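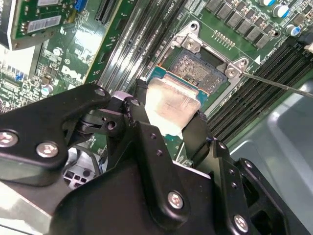 Mortimer Lindgren thinks I am asking for the wrong thing. Give the policy more data, he wrote to me in February, and the question of what to do above the socket goes away, because the network will have learned what to do above the socket. He has been right about other things, and he was right about grasping, so I took a while before deciding that I still disagree.

My claim is narrow. For tasks where the last few millimeters can ruin the part, the software should have a written, inspectable stopping point before contact, and the learned part of the system should not be allowed to skip it. Putting a processor into a desktop board is the case I know best. The pins in that kind of socket are small and bend easily. A bent pin may not show up until the machine fails to boot, and by then the log says that the insertion went fine.

At Altwood we ran our pipeline the way Lindgren would like for most of a winter. One policy took camera images and joint positions and put out motion, from the pick to the release. It was pleasant to work with. There was one model, one config file and one thing to retrain. When it did badly we collected more demonstrations and it did better. Over 100 trials on scrap boards it looked ready to most of us.

Then we went back through the recordings, all 1085 of them, and looked at what the arm was doing just before it went down. In 19 of them the chip was turned far enough in the fingers that no careful person would have lowered it. Some of those runs were marked as successes. The chip had slid on the retention frame and dropped into place. We had been counting luck as skill, and worse, we had been feeding those runs back into training as good behavior.

More data would not have fixed that, because the data was where the trouble came from. The label was wrong, and the label was wrong because our software had no place in it where anyone, human or program, asked whether the chip was lined up. It only asked at the end whether the chip was in.

What we have now is duller. The policy still does the pick and the carry. When the gripper gets to a set height above the socket, control passes to a small state machine with 3 checks in it. It fits the outline of the metal lid and compares its angle to the outline of the retention frame. It checks that both outlines were found with enough confidence to be worth comparing. It reads the finger force and makes sure it has held steady since the pick. If any check fails, the arm backs up and tries again from a different approach, and after a second failure it stops and puts a line in the log that a technician can read. The whole thing is a few pages of code. New people understand it before lunch.

The objections to this are fair and I want to go through the ones I hear most.

It is slower. Yes. The pause is long enough to notice, and a customer watching the arm will ask why it is thinking. For a part this easy to damage I can live with the question.

It is brittle. The outline fit depends on lighting, and a shiny lid is a bad thing to find edges on. When someone moved a lamp at the Randance bench, the checker refused nearly every chip until we changed the exposure. That was an annoying morning. But it refused. The old system would have gone ahead under the same light, and we would have found out about the lamp some other way.

It does not scale to new parts. This is Lindgren's best point. A check written for a rectangular lid and a metal frame is no use for a memory stick or a ribbon cable, and if we write one for each part we will be writing them forever. I don't have a full answer. I would say that the list of parts where contact is expensive is shorter than the list of parts, and that for memory sticks we have not bothered. The policy pushes them in by itself and does all right.

It will be overtaken. Perhaps. Models get better every few months, and I expect one will come along that knows when a chip is crooked and says so. The words "and says so" carry most of my argument. A model that backs off by itself is welcome, but I can't schedule a repair around it, and I can't tell the people at Pitel why their line stopped, unless there is some output I can read and compare with the last one.

There is also the tooling side, which gets less attention than it should. Once we had a fixed point in every run, we could line the recordings up on it. Two runs used to be hard to compare because one arm was slow and the other took a detour. Now we open them side by side at the moment of the check and see the same view with the same numbers next to it. Mortimer Montoya built the viewer in a couple of evenings, and it has found more bugs than our test suite. One of them was in the camera calibration and had been there since we set up the cell.

I would like to see more teams publish the same thing: where the arm was, what it believed about the part, and what it would have taken to make it stop. Success rates are easy to print and hard to use. When I asked for the pre-contact logs behind a result we wanted to repeat at our Sepúlveda site, I was told they hadn't been kept. The final images had been. They showed chips in sockets.

Lindgren and I have agreed to run both versions on the same boards this spring, with the pins inspected under a microscope after each one. He picks the training set and I pick the thresholds. If his version bends no more pins than mine, I will take the state machine out and say so on this page.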